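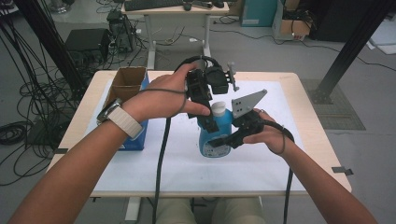

Refill shops are for people with more jars than sense, a reader in Nukside wrote to tell us in October, and she added that she had been going to hers every fortnight for years and had no intention of stopping.

I know how she feels. My own conversion came at Elus, a narrow shop on the wrong side of the high street in Kidum, where the washing-up liquid lives in steel drums along the back wall and the lentils live in tubes. You bring a container. You weigh it empty, write the weight on it in wax pencil, fill it, weigh it again and pay for the difference. A child could manage it, and on most Saturday mornings several are doing so while their parents look for the lid.

The lid is the great problem of refilling. Everything written about the subject deals with carbon and the oceans, and very little of it with the moment you are standing at a tap of fabric softener with a bottle in one hand and a lid in the other that belongs to something else. I have a drawer of lids at home. I have a cupboard of bottles. The two populations have lived side by side since I started and have yet to intermarry.

Then there is the smell. A bottle that has once held lavender floor cleaner will go on holding it, in spirit, through any number of rinses. I have eaten lavender rice. I have served it to guests, who were very kind and asked whether it was Persian.

Still, the habit takes hold, and it does so through thrift more than virtue. Elus charges by the gram, so the scales make a miser of you within weeks. My receipts have entries like "bay leaves, 2g", for which the till asked a sum so small that I felt I ought to apologise. Against that, I once lost concentration at the almonds and had to carry home a bag that cost more than my shoes. The tubes work by gravity and a lever, and gravity is not on the customer's side.

The bigger supermarkets have watched all this with interest. Aigner, whose branch at Nukside has 112 parking spaces and a café, put in a refill aisle two years ago with green lettering and a great deal of bamboo. It sold pasta, oats, coffee and 8 kinds of cereal. It had a touch screen that asked you to confirm you were happy with your container. I was never wholly happy with my container, and I doubt the screen wanted to hear about it. By last summer the aisle had shrunk to a single unit by the toilets, and by autumn the unit was selling charcoal.

A notice explained that customers had "told us they value convenience". I suppose we had, by walking past it with our arms full of packets.

What the small shops have is the customers' embarrassment. Once you have been seen at Elus with a bag of clean jars, you can't easily be seen in the same street with a new bottle of detergent. I have hidden one under a newspaper. I have known a neighbour to cross the road with something bulky under her coat, and we both looked hard at the sky.

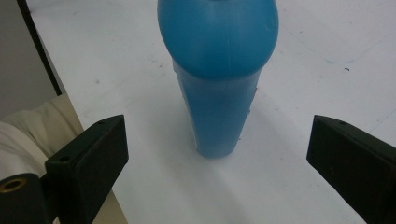 Wide at the shoulder, narrow at the foot: the blue plastic bottle.

Bottles themselves turn out to matter a good deal once you have to keep them. I used to think of packaging as the thing between me and the soap. Now I have views. Square bottles pack well under the sink and glug. Round ones pour nicely and roll off the back seat at the first roundabout. Anything with a waist is a pleasure to hold and a misery to rinse. A wide neck is worth more than good looks, as anyone will confirm who has tried to get porridge oats into a bottle designed for cordial, using a funnel made out of a gas bill.

Glass is what the serious people use. Glass doesn't take on smells and it looks very well on a shelf, and a rucksack of it weighs about as much as a spaniel. I carried glass for a whole winter. My shoulder went, and I spent on the physiotherapist what I had saved on the chickpeas, then went back to plastic with a clear conscience and a slight list to port.

Is it worth it? Elus printed 2,000 paper loyalty cards when it opened and has had to order more, which in a town the size of Kidum suggests that somebody thinks so. Mine is nearly full. The reward is a free bottle of hand soap, for which you have to bring your own bottle.

The shop is open until six and closes for lunch. They keep a box of odd lids by the door, free to take, and it's worth getting there before the regulars do.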